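Four months on the island

24 Jun 2019

I've been meaning to write this since February, when I first rented a little plot in Domevthorpe and had no idea what to do with it. For anyone who doesn't spend their evenings in virtual worlds, Domevthorpe is a region of small islands joined by footbridges, and my plot is the one with the crooked lighthouse. I didn't build the lighthouse (I can barely build a box!) but I've grown very fond of it.

My landlady there is Nokuthula Mtshali, who welcomed me with a basket of free furniture and a long talk about prim limits. I had 1,358 to play with and used almost 100 on one sofa. She was very patient about the sofa.

On Sundays a bunch of us hop over to Waltelton for the poetry hour, and I've read there myself twice now – shaking like a leaf at my own desk, which is silly when your avatar is a fox in a raincoat. People type their applause and it still makes me blush.

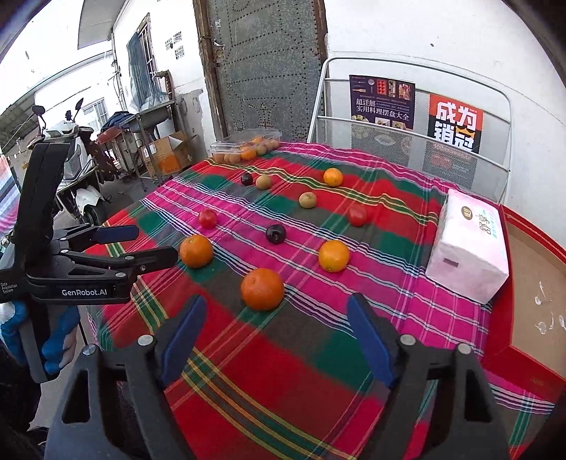

What I'm working on now

The garden, mostly. I bought a pack of fruit trees from the Cele shop and they sway beautifully, but the trunks float a little above the grass and I can't get them to sit down properly. If you know the trick, please leave me a comment. After that I want a proper dock, so friends sailing in from Hovham have somewhere to tie up without landing in my kitchen – it has happened more than once, and I do like that rug.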